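Kiltcombe College Students Take Robot Arm Project to Regional Final

KILTCOMBE, September - A student team from the Kiltcombe College robotics club has been selected for the final of the Farías Student Automation Challenge, a competition in which teams program a robot arm to handle small objects on a shared practice station. The team, entered under the name Latent, placed fourth among 54 entries in the qualifying round and will compete in the final next month.

The challenge asks teams to write a program that finds a colored cube, picks it up and sets it down in a tray. Later tasks add buttons that have to be pressed in a given order and a cabinet with a sliding door. Teams earn points for each finished step and lose points for dropped cubes. In the final, each team has 13 minutes on the station, including setup.

Latent is made up of six students from the two-year mechatronics program and one from computer science. They meet twice a week in the teaching lab on the ground floor of the Stirov Building and have logged 488 practice runs so far. Each run is saved with a short note on what the program was supposed to do and where it stopped.

The cubes are small compared with the reach of the arm, and the team has spent most of the term on the approach from above, with the fingers pointing straight down at the cube before they close. 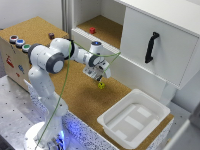
Latent's team captain said the pickup was the part everyone expected to finish in a week, and that it took up most of the summer. The captain added that the group rewrote the approach step twice and now moves the arm more slowly over the last stretch, which costs time but has cut down on dropped cubes. The sliding door is still the weakest part of the program, according to the captain, and will get most of the lab hours before the final.

The robotics club was started as an evening activity and is now open to all students at the college. New members begin with a short safety session and then work in pairs on basic arm movements before joining a project. No programming experience is needed. Members who do not compete can use the station during open lab hours, which start at 4 p.m.

Kiltcombe College will hold an open practice session before the final, with room for up to 70 visitors. The team will run the full set of tasks under competition timing and answer questions afterward. Admission is free, but seats must be reserved through the college events page.

About the Farías Student Automation Challenge
The Farías Student Automation Challenge is a yearly competition for college and technical school teams. All teams work with the same arm and the same set of tasks and write their own programs. Rules and past results are posted on the challenge website.

Media contact: Kiltcombe College Communications Office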